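Brinville Shared Workshop, two-arm build group
Minutes, 10 Jul 2018

Present: Borislav Vukčević (chair), Béla Vincze (notes), plus members from the Rowlands bench.

1. Last minutes
Accepted with one fix. The power supply order went to Lultari. The notes had it under Jalberg.

2. Frame and table
The walls are papered and the side rails are on. Borislav would still like a plain paper for the back wall so the vision code has less to deal with. Two members want to keep the flowers. Left as is until the first camera tests are done.

3. Arms
Both arms are bolted to their mounting plates at the front. Béla has set a software limit of 35 percent speed on each, and it stays there until the stop button is wired in on both sides. Cable slack at the elbows was discussed. Béla will add a tie at each elbow and check the full reach again.

The gripper tips are yellow on both arms now. The test items for handling are a storage box with a blue lid, a smaller box and an orange bottle.
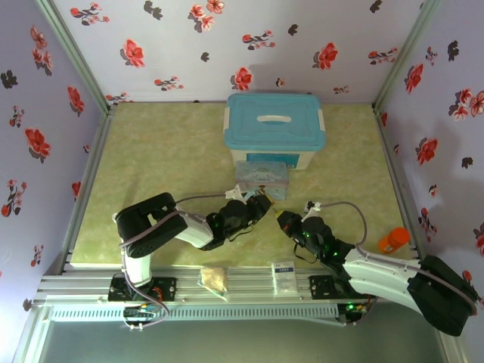 Who can run the arms when Béla and Borislav are both out?
Any member who has done the stop drill and signed the sheet by the door, as long as a second person is in the room.

4. Wiring
The duct between the bases needs its cover. Borislav asked for labels on the connectors at the right base before anything else gets plugged in there. A member offered the label printer from the Rowlands bench.

5. Money
The group has $405 left from the January allotment. Agreed to spend on spare gripper tips and a longer USB lead. A second power supply was put off.

6. Actions
Béla: elbow ties, reach check, stop button wiring.
Borislav: duct cover, connector labels, plain paper samples.
Rowlands bench: lend the label printer.

7. Other business
The drill press is out of use until the new belt comes. Please sweep up after cutting profile.

Next meeting in 2 weeks, same room.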